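Reading time: 6 min

OK so I keep getting the same question in my messages about negative keywords, and my answer has outgrown a single reply. Thread time. Grab a coffee, this one runs long.

Some background first. I look after paid search for a handful of small shops. One of them is Skinville, which sells face creams and soaps online, and I've had their account since March. It's the one I learned the most from this year, mostly by cleaning up my own mess.

When I took it over, the account had 18 negative keywords. For the whole thing! Every campaign! And half of them were the word "free" in slightly different outfits – "free", "for free", "free stuff", you get the idea.

So I pulled the search terms report. If you've never opened yours, it lists what people typed before they saw or clicked your ad. Your keywords are what you asked for. The search terms are what you got. Those two can be pretty far apart, especially on broad match.

I exported it, sorted by cost, and went down the list with a highlighter color for "what on earth". There were 1,162 terms with at least one click and no sale. Plenty of those were perfectly fine searches that just hadn't sold anything yet. But a big chunk had no business being there.

People looking for a job at a soap factory. People wanting to make their own lotion at home. People searching for a video game skin marketplace (the word "skin" is a curse, I swear). Somebody wanting to get soap stains off a shower door, and clicking on a face cream ad. Why? I'll never know.

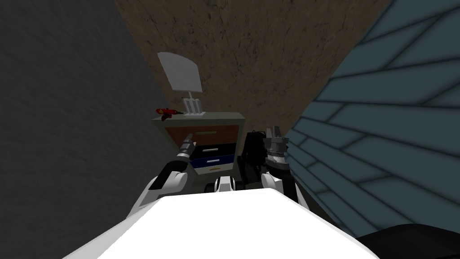 Anyway, my first move was the wrong one. I got excited and started adding negatives one by one, exactly as they appeared in the report. "How to make lotion at home with coconut oil" went in as an exact match negative. Felt great. Did almost nothing.

An exact match negative only blocks that exact search. Next week someone types "making coconut lotion at home" and you pay again. I must have added a couple hundred of those before I noticed the wasted spend had hardly moved.

What you want is the piece that makes the search wrong for you. In that lotion example, it's "how to make". So "how to make" goes in as a phrase match negative, and now any search with those words in that order is gone.

Then I overdid it the other way, of course. I added "homemade" as a broad negative across the account. Skinville has a soap line that customers love to call homemade, and it's right there in the reviews. Sales on that line dropped and I spent two days blaming the landing page. It was me. It was my shiny new negative.

So here's a thing I now do every single time before adding a one-word negative: I search for that word in the converting terms. If it shows up next to a sale, it doesn't go in at account level. It might go into one campaign, or it might not go in at all.

Another one that got me early on – negatives don't stretch to cover close variants the way your regular keywords do. If you block "job", you have not blocked "jobs". You need both. Same with "recipe" and "recipes". I keep the singular and the plural side by side in my sheet so I can see when one's missing.

They do cover plain misspellings these days, so you can stop typing out every version of "moisturizer" a human hand can produce. (I had eleven. Deleted them all. Lovely feeling.)

Let's talk lists, since that's where most of the messages come from. I use three shared lists and then whatever the campaign needs on its own.

List one is the "never ever" list. Jobs, salary, careers, internship, wiki, meaning, lyrics, that kind of thing. It goes on everything, and I carry it from client to client with small edits.

List two is for the do-it-yourself crowd. How to make, recipe, ingredients for, at home kit. Not every shop wants this one! A client called Momitz sells craft supplies, and those searches are their bread and butter. Putting my usual list on that account would have been a disaster, and I came within one click of doing it.

List three is competitor names, and I go back and forth on it. For Skinville, people searching for Kiều by name wanted Kiều. They clicked us, looked around, and left. The clicks weren't cheap either. So Kiều went on the list for the regular campaigns, and I kept one tiny campaign with its own budget where we do bid on it, so I can see what it costs us in one place.

Then there's the stuff between your own campaigns, and I skipped this for years. If you have a campaign for soap and one for gift sets, a search like "soap gift set" can land in either one. Google picks, and it doesn't always pick what you'd pick.

I added "gift" as a negative in the soap campaign. That's it, that was the whole fix. Gift searches went to the gift campaign with the gift ads and the gift landing page, and the click rate there got a lot better within a couple of weeks.
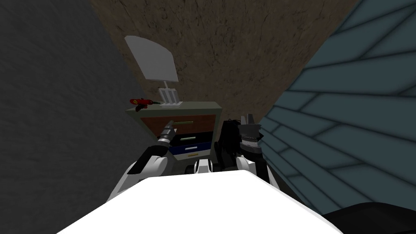 How often should you go through the search terms report?

Weekly for the first month or two on a new account, then every other week once the obvious junk is out. I set a 30 minute timer and stop when it rings, even if I'm not at the bottom. Sorting by cost means the expensive stuff is at the top anyway, and the tail can wait.

For tiny accounts, once a month is plenty. If you're getting a few clicks a day there's just not enough in the report to make a call on, and you'll end up blocking things out of boredom. I've done it.

Next thing people ask: how many clicks before a term gets blocked? It depends on why I'm blocking it. If the words are plainly wrong (jobs, game skins) I don't wait, one click is enough. If the search looks right and simply isn't selling, I leave it alone for much longer and look at the ad and the page first.

I had a good argument over this with Valter Haugland, who runs ads for a furniture store and is way more patient than me. His view is that most of what I call junk is only slow, and I'd see sales from it if I looked at a longer window. I tried it his way on one campaign. For "face cream for dry patches" he was right and I'd have killed it. For the shower door people he was not.

So now I check a 90 day window before I block anything that sounds even halfway like a customer. Thanks, Valter, you may gloat.

A word on tools. I tested one called Idness that groups your search terms by shared words and shows the cost of each group. I liked that part a lot. You see that every search with "near me" in it cost you X and sold nothing, and that's much easier to act on than a long list of one-offs. I didn't like the auto-apply setting and I'd turn it off on day one. It wanted to block "sensitive". On a skin care account!

You can get most of the way there with a spreadsheet, by the way. Split the terms into single words, sum the cost and the sales per word, sort. It's ugly and it takes me one cup of coffee.

Numbers, because someone will ask. The Skinville account now has 998 negatives, counting the shared lists. I know that sounds like a lot. Most of them are short phrases, and I could probably drop a third without anybody feeling it. Wasted spend is way down, and the budget that used to go to soap factory job hunters goes to the gift sets.

One caution about the report itself – you don't see everything. Google leaves out searches that too few people made, so the costs in there won't add up to your campaign total. Drove me nuts the first time, I thought my export was broken. It wasn't.

And please label your lists with something a stranger could understand. I inherited one last year called "neg new FINAL 2". It was blocking the client's own brand name. For months!

If you only do one thing after reading all this, search your negatives for your own brand and your best-selling product. Takes a minute. I now do it on every account I'm handed, before I touch a single bid.

I'll post my "never ever" list in a reply once I've cleaned out the client-specific bits. Probably tonight, after dinner. If you've got weird search terms of your own, drop them below, I collect them.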